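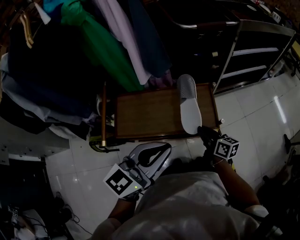

Home Stories Poems Contributors Submit About

Search stories by title or author

The Slippers

Aliki Tsolakis had told her brother she would have the flat in Astport cleared by the end of May, and by four in the afternoon she had done one drawer. It was the drawer with the batteries in it. She had tested them in the torch and kept the good ones.

The clothes were the problem. Her mother had never owned a proper wardrobe. She had a rack, a wooden one with a tray along the bottom for shoes, bought from Gasley when the shop on Fragkou Street was closing down. Over the years the clothes had thickened on it until you could not get a hand between the hangers. Greens and purples, mostly, and navy for funerals.

Aliki started at the bottom, where there was less. There was a pair of slippers on the tray, grey woven tops and white soles. She picked one up and turned it over. The sole was clean. She put it back and picked up the other one, and that was clean too.

She rang Nick.

"Did you buy Mum slippers?"

"When?"

"I don't know when. Grey ones."

"I sent money at Christmas," he said. "I sent a hundred."

"They're not worn."

"Then take them back."

"I'm not taking them back, Nick. I don't know where they're from."

He said he had to go into a meeting. She put the phone on the window ledge and sat down on the tiles, which were cold through her jeans.

Her mother had gone barefoot indoors all her life. She mopped the floor every morning and walked on it wet, and when anyone told her she would catch a chill she said the floor was hers and so were the feet. The last winter, the nurse from Lultel had come twice a week and written things in a folder. Aliki had read the folder once, in the kitchen, while the kettle boiled. Blood pressure, 162. Advised non-slip footwear. The next visit said the same thing, and the one after that said, patient states she has slippers.

So that was when. She had gone out and got them, or had someone get them, so that she could point at the tray and say there they were.

Aliki tried one on. It was a size too small for her and her heel hung over the back. She took it off and set it down beside the other with the toes facing the wall, and then turned them both around, the way you would want them if you were getting up in the night.

At five Mrs Kerr from downstairs knocked and asked if there was anything going. She had brought her own bags. She was a practical woman and had done this for her sister the year before.

"I can give you 200 for the lot," she said. "My niece has the stall."

"For the clothes?"

"Clothes, rack, whatever's on it."

Aliki looked at the rack. The lavender blouse was the one from Nick's wedding. There was a teal thing she had never seen before in her life.

"Not the blouse," she said.

"Which blouse?"

She took it off its hanger and folded it over her arm. Mrs Kerr began at the left, lifting the clothes away in armfuls, hangers and all, and the rack rocked a little on its feet as the weight came off. Once there was some room you could see the wall behind it, a paler square where a calendar used to be.

"And these?" said Mrs Kerr. She had the slippers in one hand, by the heels. "Never been worn, these. She'd get 20 for these."

"They'd fit you," Aliki said.

Mrs Kerr looked at the soles. Then she sat down on the bed, unlaced her shoes and put the slippers on. She walked to the door and back across the tiles.

"Bit firm," she said.

"They'll give."

Mrs Kerr kept them on. She carried the first two bags down the stairs in them, and Aliki could hear her all the way to the landing, where she stopped to change hands. Then Aliki took off her own shoes and socks and went to fill the mop bucket.

More stories

The Ferry Timetable
Eleven Jars
What the Tenant Left
A Coat for Petra
Low Water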